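Sealing a bathroom ceiling stain before repaint – shellac or water-based?
Forum: Interior Painting and Plaster
11 replies, showing all on one page

gable_end
Bought a house in Pallham with a brown ring on the bathroom ceiling, dinner plate size. The leak was a failed flashing and the roofer fixed it in December. The ceiling has been dry since. I put two coats of flat white over the ring and it came back both times. Do I need shellac primer, or will one of the water-based stain blockers do it? I'd like to avoid the smell, there is one small window and no fan.

mudpan
Shellac. Two coats of ceiling paint won't hold back a water stain and neither will four. Spot prime past the edge of the ring, let it dry, then paint.

Tern22
I'd disagree that it has to be shellac. I used Drodine water-based blocker on a hallway ceiling and nothing has come through. You do have to leave it overnight before topcoating. People recoat after an hour, it bleeds, and then they say the product is no good.

mudpan
A hallway isn't a bathroom. Steam will pull the tannin through again.

Tern22
My hallway is outside the shower room with the door open half the day, so it gets plenty of steam.

gable_end
OK. Does the surface need anything first? The old paint has a slight ridge where the ring is.

plumbline
Yes. The ridge will show more after you paint, especially with side light from that window. Order I would go in:

1. Scrape anything loose and sand the ridge flat. Wear a mask. If the house is older, test for lead before you sand.

2. Wipe down with a damp cloth and let it dry fully.

3. Skim the low spots with a lightweight filler. I buy mine in a plastic tub and put the lid back on between scoops so it doesn't crust.
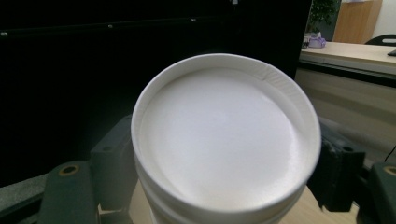

4. Sand with 100 grit only if the filler is rough, otherwise go straight to something finer.

5. Prime the whole patch, filler included. Bare filler soaks up paint and leaves a dull spot.

6. Paint the entire ceiling, corner to corner. A touched-up patch will always show on a flat ceiling.

mudpan
Agree with all of that except the filler. On a bathroom ceiling I use setting compound. The lightweight stuff softens if the room stays damp.

plumbline
Fair for a deep repair. For a skim under primer I've had no trouble.

Oldsash
Put a fan in. All this primer talk is fine but a bathroom with no fan will peel again whatever you use. I had one from Pawlak fitted and the mildew stopped.

gable_end
Fan is on the list for next year. Went to the paint store in Dovbridge at lunch and they only had shellac in quarts, so that settled it. Window open, door shut, will do it tonight and paint tomorrow.

Tern22
Let us know if it bleeds.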